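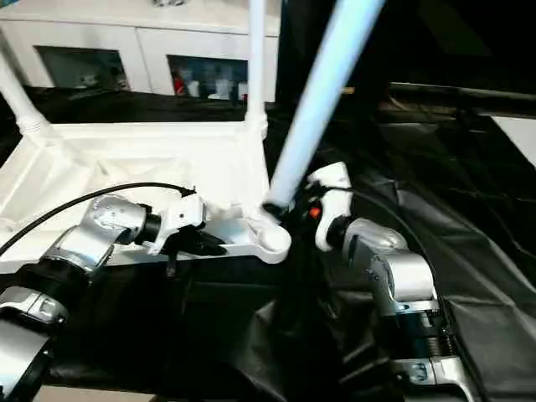 Dimlow Robot Evenings – teleoperation group, members' list

Subject: Re: folding legs, and why my left hand is useless

Hello all,

Kęstutis Venckus wrote:
> Has anybody had any luck teaching a two-armed job where one arm
> mostly just holds on? I've recorded 64 runs at our place and the
> left arm keeps drifting off as soon as the right one gets busy. I'm
> steering both by hand with the leader arms. Is it me or the settings?
> Also, what do you put on the table?

It's you, I'm afraid, but it was me as well, so don't take it badly! We had exactly the same trouble with the white folding frame. The left gripper takes hold of the front rim, the right one goes for the thick tube, and the moment I started thinking about the leg my own left hand sank by a finger's width or so. You don't notice while you're driving. Then you play it back and there it is, the whole frame creeping across the cloth.

What helped me was slowing down at the start. Close the left gripper on the rim, count to 3 in your head, and only then bring the right one in. It feels daft, but the arm learns the pause along with everything else, and after that the holding hand stays put far better. I threw away my first 23 runs and started again, which hurt, and I'm glad I did it.

The other thing is the angle of the right gripper. I used to come in flat from the side and kept knocking the leg before I'd got hold of it. Now I come up from low down on the right with the fingers pointing up and to the left – much less bumping about. Try that before you touch any settings.

As for the table, we use plain black cloth. White plastic on a pale top was hopeless on the head camera, I kept losing the edge of the rim. Ours is full of wrinkles and I've stopped ironing it (sorry Uldis). If yours slides, tape the far side down.

Has anyone tried the Sterneo pedals for opening and closing the grippers? Uldis Ots swears by them and says the lot over at Litovville won't go back to triggers, but I've only had one go and I kept stamping on the wrong one. I'd like to hear from somebody with big feet.

I'll bring my good runs on a stick next time, Kęstutis, and you can see whether the pauses look too long to you. I've kept each one under 90 seconds so it won't take all evening.

Cheers,
Radwan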